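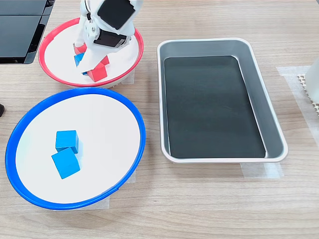 21 October 2007

The table has been in the back room since August and I have finally stopped walking round it as if it belonged to someone else. It is a Paquette, light wood grain on top, 1158 mm long and 600 mm deep. I know the numbers by heart because I measured the alcove four times and got a different answer on the second go. The alcove has a skirting board that sticks out further on the left than on the right, and I had been measuring to the wall above it.

It was the plainest table in the shop in Dridcombe. There was a darker one next to it for 749 pounds which I liked more, but it was too deep and would have meant going into the back room sideways for the rest of my life. The man offered to take 100 off. I went home and thought about it, then went back for the light one.

I wasn't sure about a pale top. The old table was nearly black and everything on it disappeared, scissors especially. I can see what I've put down on this one. I can also see every crumb, so I wipe it more than I used to. Warm water and a cloth, then a dry cloth. I tried a spray polish once and things slid about on it for two days.

A few people have asked about the plates, so I'll write down what I do with them.

They are ordinary round plates, white in the middle, one with a red rim and one with a blue rim. The blue one is the bigger of the two. I would have liked them the same size but they came from a box of odds at Voltidetti, the kitchen shop by the bus station that closed in the spring, and those were the two that hadn't got a chip in them. They were meant for sandwiches. I used them for sandwiches for a year or so and then one got carried through to the back room with some loose bits on it and never went back to the kitchen.

What I like is the raised lip. If you tip small things out onto a bare table, some of them will go on the floor. On a plate they stop at the edge. A bowl stops them too, but in a bowl they all slide to the middle and sit on top of each other, and you have to dig. A flat plate lets you spread them out with a finger and see what you have. White is good for this as well. I had a green saucer for a while and lost green things on it.

So loose things start on one plate and end up on the other, and whatever I'm sorting gets sorted that way. Beads, map pins, the little cubes. If it's the cubes then red goes with red and blue goes with blue, and you don't have to label anything, the rim tells you. My niece worked it out when she was three without being told. She then put everything on the red plate because she liked the red plate. There is still generally a blue one in among the red ones when I come to look, and I leave it until I'm doing the rest.

The cubes get used for more than you'd expect. I lay out a quilt pattern with them before I cut anything, which has saved me a good deal of fabric. Two colours is enough for most of the old patterns. You push them into rows, look at it, push them into different rows. It takes ten minutes and if it's ugly you haven't spent anything. I also keep count of rows with them when I'm knitting, one moved across for each repeat, though I lost track last week when the phone rang and had to unpick a sleeve.

Tape. I put little bits of clear tape on the table to mark where a plate goes, or where a row starts. It doesn't show much, and I've got used to seeing a piece poking out from under the red plate. It needs to come up before too long or the edges go grey and gummy. I left some on the old table over a winter and never got the mark off. White spirit did nothing and I didn't dare scrape. The tape I buy now is low tack and comes away cleanly if you pull slowly, back along itself — don't pull straight up.

The shelf over the table is the part I'm least pleased with. I used the Drillberg fixings that came in the packet and two of them turned in the wall, so I had to fill the holes and start again an inch to the right. Now it isn't centred over the table. I notice it every time I sit down. Visitors don't, or they are polite. I've put the taller jars at the left end to even it out and it has helped a bit.

Noemí Xolalpa came over to have a look at the room once it was more or less done. She runs the Thursday sewing group and her own workroom is much tidier than mine, so I had hoovered. She thought I should keep the plates stacked when I'm not using them, with a cloth between so the rims don't rub. I have been doing that. She also thought the lamp was on the wrong side, as I'm left-handed and was working in my own shadow. I moved it and she was right, which is slightly annoying after two months.

Still to do: a second shelf, lower down, for the heavy tins. A proper blind, as the sun comes straight across the table from three o'clock and I end up with the curtain pinned shut. Something for the floor under the chair. I had a remnant of lino in mind but the piece I've got is too short, and I can't see a way of joining it that wouldn't catch the castors.

And a third plate, if I can find one. I've been through the charity shops twice and seen plenty with flowers and several with a gold line, but nothing plain with a coloured edge. Yellow would be best. Green would do, as long as it's only the rim. If anyone near Dridcombe sees one, leave me a comment and I'll come and get it — I don't mind about the size, but it does need to be flat in the middle.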